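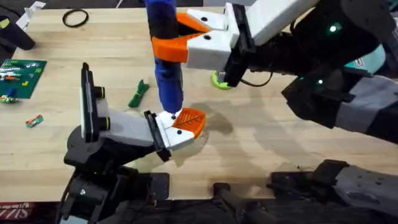 가위 연마, 왜 다들 미루나

미용실 열한 해째. 아니 정확히는 11년 하고 몇 달. 손님 없는 틈에 급하게 쓴다. 두서없어도 이해 바람.

요즘 후배들 보면 가위 욕심은 많은데 연마 얘기만 나오면 조용해진다. 볼투라 신형 나왔다, 드루키츠가 날이 더 얇다더라, 그런 얘긴 하루 종일 한다. 근데 마지막으로 언제 갈았냐고 물으면? 기억이 안 난단다. 2월에 새로 산 거라 괜찮다고도 하고. 그게 벌써 넉 달 전인데.

내 생각은 간단하다. 비싼 가위 안 갈고 쓰는 것보다 중간급 가위 제때 갈아 쓰는 게 훨씬 낫다. 머리카락이 날 사이에서 밀리기 시작하면 그날로 맡겨야 됀다. 손목으로 버티지 말고. 밀리는 가위로 슬라이싱 하면 손님 머리끝이 다 갈라진다. 집에 가서 드라이 해보면 손님도 안다. 말을 안 할 뿐이지.

나도 잘난 척 할 처지는 아니다. 3년차 때 600달러짜리 코발트 가위를 할부로 사놓고 동네 칼 가는 집에 맡겼다. 부엌칼 가는 데다. 볼록날이 평평해져서 돌아왔다. 그 뒤로는 텐션 나사를 아무리 조여도 끝이 안 물렸다. 결국 서랍행. 지금도 그 서랍에 있다.

그때 나한테 연마를 제대로 가르쳐 준 사람이 샤룰 이스마일 선생이다. 구나완 연마소에서 오래 일한 분인데 말수가 적다. 내 가위를 한참 들여다보더니 갈 게 아니라 기름부터 치라고 했다. 창피했다. 매일 마감하고 닦고 한 방울. 30초면 되는걸 그걸 안 했으니.

비용 얘기도 해야겠다. 원장들이 연마비를 직원 개인 부담으로 넘기는 데가 많은데 나는 반대다. 가위가 개인 물건인 건 맞다. 근데 그 가위로 버는 돈은 가게랑 나누지 않나. 플로리아 살롱의 하신토 아리아가 원장은 연마비 절반을 가게가 낸다고 들었다. 부럽더라. 우리 가게도 이번 달부터 그렇게 하기로 했다. 반발? 있었다. 동업자랑 좀 싸웠다. 그래도 밀어붙였음.

택배 연마는 아직 잘 모르겠다. 편하긴 한데 누가 가는지 얼굴을 못 보니까. 숱가위는 특히 불안하다. 발 하나만 잘못 건드려도 끝이라서. 써본 사람 있으면 댓글로 좀 알려주시라, 업체 이름까지.

손님 왔다. 다음엔 클리퍼 날 얘기.

6/21/19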